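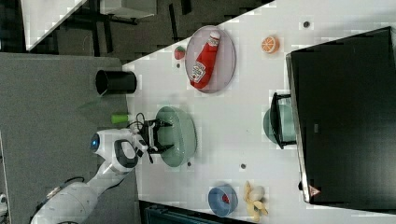
Filed under: Help > Tableware Care

Can glazed stoneware go in the dishwasher?
Yes, on either rack. Leave a gap between pieces so the rims do not touch during the cycle.

Is it microwave safe?
Plain glazes are. Zider pieces with a metallic rim are not. Limit reheating to 2 minutes at a time.

Can I put a bowl in the oven?
Luik bakeware only. Start with a cold oven and let it heat with the dish inside. Plates and serving bowls are not rated for oven use.

How do I remove gray cutlery marks?
Apply a paste of baking soda and water, leave for 10 minutes, then rub with a soft cloth and rinse. Do not use steel wool.

What are the fine lines in my glaze?
Crazing. The glaze and the clay shrink at different rates. Stop using the piece for food.

Can I order a single replacement?
Yes, for all current colors. Bultholm was discontinued in April and is sold only while stock lasts. Allow 20 days for delivery.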